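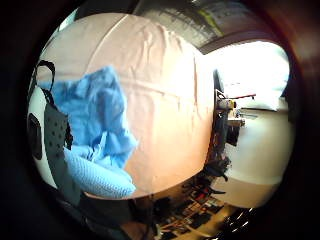 Do you need to iron out the old fold lines before putting a flat sheet away again?

Only if you plan to fold it differently. Old creases are useful guides when the new fold is the same as the last one.

1/ A thread on folding large, thin cotton. Most of this comes from relearning it on Monday with a closet shelf that is 50 cm deep and a pile that wasn't folded for it.

2/ Measure the shelf first. The finished packet should be a little narrower than the shelf is deep. Mine was coming out wider, so every packet stuck out and the door wouldn't latch.

3/ Tell a seam from a crease before you line anything up. Run a thumbnail across it. A seam has a ridge on one side and stitching you can feel. A crease flattens under your palm and comes back when you let go.

4/ Fold parallel to the long hem, never to a crease that happens to be nearby. Diagonal wrinkles usually mean the two layers are pulling against each other. Open the last fold, square the corners, refold. 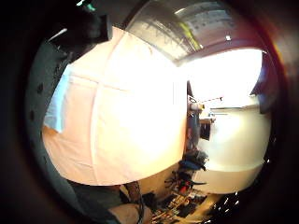
Peach and cream cloth with a long seam or fold down the left half and a fainter crease crossing it.

5/ Strong light from the side is good for finding creases at the shaded end and useless at the bright end. Pale fabric goes white and you lose the wrinkles completely. Turn the cloth end for end and check the other half.

6/ Knits get their own pile. A textured knit under a smooth woven sheet will slide when you pull something from the bottom, and the whole stack leans. Knits also stretch on the fold if they hang, so fold those flat on the bed.

7/ Kerttu Harju asked about starch. I don't use it for anything that gets stored folded. The fold line sets harder and you see it for days after the sheet goes on the bed.

8/ Sequence for a flat sheet - long edge to long edge, smooth from the fold outward, long edge again, then thirds. Last fold faces the front of the shelf so you lift one packet and leave the rest alone.

9/ Fitted sheets: corners inside corners, lay it down, fold the elastic edge in until you have a rectangle. It will be thicker at one end. Alternate the thick ends when you stack, otherwise the pile tips by the sixth.

10/ Remaining problem is the duvet covers. They're too bulky for thirds and too long for halves. Aleksi Vuorinen rolls his. Trying that in September when the winter ones come out.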